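Virnier Residence Hall to Reopen Guest Rooms After Linen Changeover

The Virnier Residence Hall will reopen the guest rooms on its upper floor in April, following a changeover of bed linen and a revision of the way rooms are prepared between stays. The housing office confirmed the schedule in a notice to residents and visiting staff.

The work covers seven rooms used by visiting lecturers, families of students and short-course participants. Bedding in these rooms had been bought at different times and in different sizes, and the office said that mismatched sheets had become a regular source of complaints. A total of 251 pieces of linen have been ordered from the supplier Jandero, including fitted sheets, flat sheets, pillowcases and mattress covers.

"Guests judge a room by the bed before they look at anything else," said Tamer Bataineh, head of residence services. "We had rooms where the sheet came loose at the corners every night. The mattresses were in good condition, but the linen did not fit them."

Under the revised procedure, each bed is stripped to the mattress and the mattress is inspected before the new cover goes on. Staff then smooth the surface from the wall side outward and check that the far edge has been tucked in. Pillows and blankets are brought in only after this check and are stored until then in the linen room at the end of the corridor.
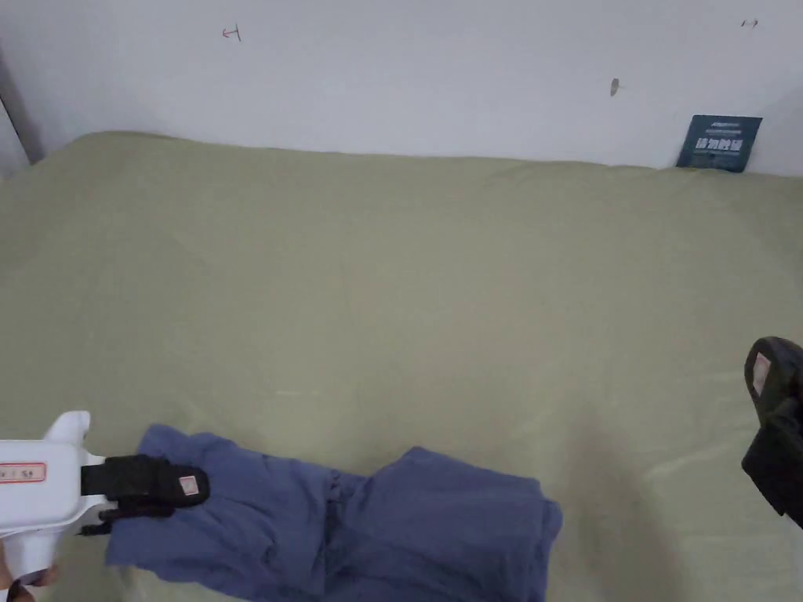
Green fabric spread out beside a white wall, with a small printed card propped at the back. Photo: Residence Services

Shih-chieh Tseng, who supervises the housekeeping team, said the instructions had been tested over the winter on the rooms closest to the stairwell. The first version asked for the bed to be pulled away from the wall each time. That step was dropped after staff reported that the frames were heavy and that moving them scraped the floor. The bed now remains in place, and the far side is made up by hand from the foot end.

"It takes longer on the first day and less time after that," Ms. Tseng said. "A cover that has been fitted properly stays flat, and the next person has much less to correct."

The old linen has been sorted in the basement laundry. Pieces still in good condition will be passed to the Rawashdeh community shelter, which has asked for single sheets and pillowcases. Worn items will be cut up for cleaning cloths. Georges Smadi, who manages the laundry, asked residents not to add personal bedding to the collection, as the shelter has no space to store it.

Walls in the guest rooms will be dealt with separately. Bilal Nseir of the maintenance section said that marks and scuffs would be cleaned or painted over during the summer break, when the rooms can be left empty long enough for the paint to dry. Rooms will remain available to guests until then. Requests for urgent repairs should be made at the front desk — not by note left in the room — so that they can be entered in the log.

Two of the rooms will be held back for late arrivals during the opening period. Guests booked into these rooms may collect their keys from the night porter after 10 p.m. and are asked to bring a copy of their confirmation. All other keys will be issued at the front desk.

Room rates are unchanged. A proposal to charge separately for linen was considered by the housing office and withdrawn after objections from the academic departments, which pay for most of the short stays. Detlef Lindemann, coordinator of the visiting lecturer program, welcomed the decision and said that departments had already set their budgets for the spring term.

Bookings may be made through the housing office. Guests staying for more than two weeks will receive a second set of linen on arrival, and used sets may be exchanged at the laundry counter on weekday mornings.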